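Home & Living / Small Spaces
Shares 48 | Comments 15

The Table Where Things Land

By Marijke Lambrechts

When I moved to Fuvilmont, I had one table and no shelves. Everything I owned that was not clothes stood on it for the whole first winter: my lamp, my papers, my glasses, a plant from my aunt that I was sure would die. I ate standing in the kitchen, because there was no free corner left to put a plate.

I think about that winter often now, when I visit people for this magazine. Almost every home has one surface that collects the day. It can be a chest in the hall or the end of the dining table. The keys go there, and the mail, and the glass of water that somebody did not finish. In the evening it looks tired, and so does the person who has to clear it.

Rowena Bañez has arranged rooms for other people for many years, first in hotels and now in ordinary apartments. She does not believe in the empty table. "An empty table is an invitation," she told me. "People see it and they put down a bag. If a lamp already lives there, and a plant, they hesitate a little." In her own home the lamp came before the table. She bought it in June at the Geris market, with a shade that was too large, and she kept the shade.

Her way of working is slow. She takes everything off, wipes the wood, and then brings back one tall thing and one green thing. They go toward the back, near to each other, so that the front stays open for hands. After this come the small containers. She likes low trays for what is used every day, and clear boxes for what is used once a week - you can see the batteries without opening the lid, and you don't buy them again.
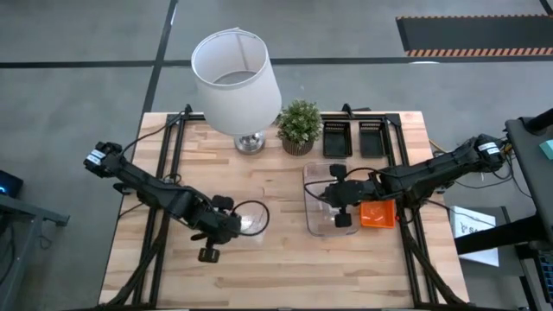

How do you keep a lamp and a plant from taking over a table?

Give them the back third and stop there. When you want to add another decorative piece, one of the old ones must move to a different room.

It sounds strict, and Rowena admits that she breaks this rule at Christmas.

The lamp itself deserves some thought. A white shade gives a soft light and is friendly to almost any wood, but it shows dust quickly. I use a dry paintbrush for mine, a wide one, from the top to the bottom. For a chrome base a soft cloth is enough. Lorna Urquhart, who repairs lamps in a small workshop called Yin, warned me about spray cleaner. She has seen it run down into the fitting. Put it on the cloth, she says, and unplug the lamp first.

About the plant she has no opinion, but I have. A plant with hanging leaves is more generous to a table than a stiff one, as it hides the edge of its pot and makes the corner less severe. Woven covers are pretty but they leak. I put a saucer inside, and on butcher block I would never skip it. Water makes a dark ring in the wood, and I spent one long Sunday with sandpaper to learn this.

Then there are the trays. I was surprised how much people will pay for them. In the Zetaner shop I saw a set in walnut for 400 euros, and next to it a plain black one for 15. I bought the plain one. It has held my scissors, stamps and tape for two years now, and I have not wished for the walnut more than once or twice.

A tray with ribs or slots inside is practical for small flat things, which otherwise slide together into one heap. The clear box is better for cables and chargers. I know people who label every box, also the transparent ones. I tried it and I stopped after the third label.

What remains is the glass. In every house I visit there is a glass, and I do not think it can be organized. Yuto Kuroda, my neighbor, carries his back to the kitchen each time he stands up, and he drinks more water than anybody I know. I leave mine beside the lamp until bedtime. In the morning there is usually another one next to it.

48 shares | 15 comments
Filed under: tables, lamps, storage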